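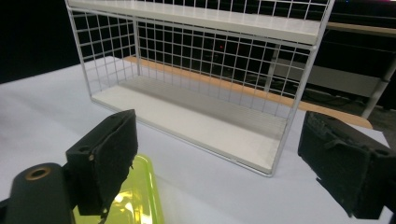
Several respondents in Brarnia objected to the word "storage" altogether, saying that what they did in their kitchens was closer to waiting, and that food kept for a day or two had not been stored in any sense they recognized. This objection shaped the coding of the interviews and is the reason the present section speaks of "holding" for periods of less than 2 days and reserves "storage" for anything longer.

4.3 Holding practices in shared kitchens

The household survey covered 100 residents of shared housing in two districts, Clurov and Brarnia. Of these, 40 lived in buildings where one kitchen served a whole floor. The remaining residents shared with one or two other households and are treated separately in Section 4.4. Both groups were asked where cooked food went after a meal, who was allowed to move it, and at what point it was considered to belong to anyone who wanted it.

Answers to the first question were less varied than the pilot work at Dikholm had suggested. Residents of floor kitchens relied on open shelving for dry goods and on lidded or unlidded boxes for leftovers, and they tended to assign places by household and not by type of food. A shelf was "ours" even when it was bare. Several residents reported leaving an object of no value on a shelf during absences so that the space would not be taken over.
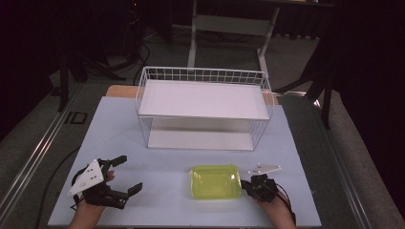
The second question produced sharper disagreement. In Clurov, moving another household's food was acceptable if the purpose was cleaning, and most residents considered it rude to ask first. In Brarnia the same act required permission, and 33 residents across both districts described at least one dispute that began with a container found in the wrong place. The disputes were seldom about the food itself. They concerned the container — its return, its condition, and whether it had been lent or abandoned.

We follow the Valdebenito framework in separating the ownership of contents from the ownership of vessels. Under that framework, a shared meal transfers the contents at once, while the vessel stays with the household that supplied it until a second exchange takes place. Our interviews support the first half of this claim. The second half held in Clurov only. Brarnia residents spoke of plain plastic boxes as passing freely from hand to hand, and only glass and metal dishes were expected back.

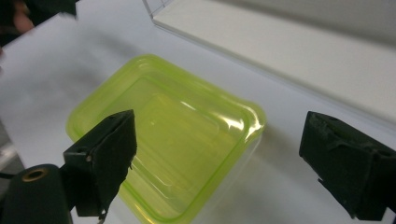 Figure 7. Open plastic food container, without lid.

Length of residence had little bearing on these views. Residents who had arrived in March, shortly before the interviews, gave much the same answers as those who had lived in their buildings for years. Written kitchen rules existed in most of the Clurov buildings but were rarely cited, and in two cases the posted rules contradicted what every resident of the floor described as normal practice. The implications for housing managers are taken up in Section 5.

Last updated: Monday

Comments (3)

Is the split between contents and vessels used in the Dikholm pilot too? I could not find it in the appendix.

Our building has the bare shelf problem exactly as written. Ours is held by an egg cup.

Section 4.4 link goes back to 4.2 for me. Please fix.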